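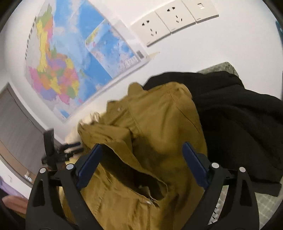
Sipho Zulu
Saturday, 8.40am

Clearing out the coats today, and I'd like it on record that I don't believe in any of the methods. A thread.

12 replies · 124 likes

The one everybody shares is "heap it all on the bed so you can see what you own". Fine. What I own is a heap. The black stuff goes on top of the blanket, swallows half the light in the room and could be one garment or three.

4 replies · 31 likes

Then there's the mustard jacket. Cotton, collar, stitched seams all over it, a button and a snap fastener, as if one sort of closing wasn't enough. I bought it in Hudthorpe one May and I've been told ever since that it's "versatile". Versatile with what?

The Berent book says to hold each thing and ask if you'd buy it again. I paid 564 rand for it on holiday prices, so no. By that test I'd also throw out the kettle, my boots and most of the kitchen.

9 replies · 58 likes

Next method: the Kerr fold. Sleeves in, thirds, stand it upright in a drawer. Has anyone done this with a jacket that has a proper collar? It stays up for as long as you're looking at it. Go and make tea and see.

Pritex will sell you vacuum bags for the same job. "Stores up to 3,000 litres of clothing" across the full set, says the box. I don't have 3,000 litres of clothing. I have a bed I'd like to sleep in tonight.

7 replies · 43 likes

My sister swears by the hanger trick, where you turn them all backwards and see which ones you've turned round by next year. She has been on "next year" since before she moved house.

Someone's asked what I do instead. Creases out with the flat of the hand, buttons done up, pockets emptied, on a hanger. Takes a minute. I can't sell that to 1,000 people as a course, I know.

15 replies · 87 likes

Mustard jacket is staying, by the way. Not for any reason in the book. It's got decent pockets and the charity shop doesn't open till ten.

Show more replies (6)

We use cookies to keep you signed in and to show you posts you may like. Accept all / Manage choices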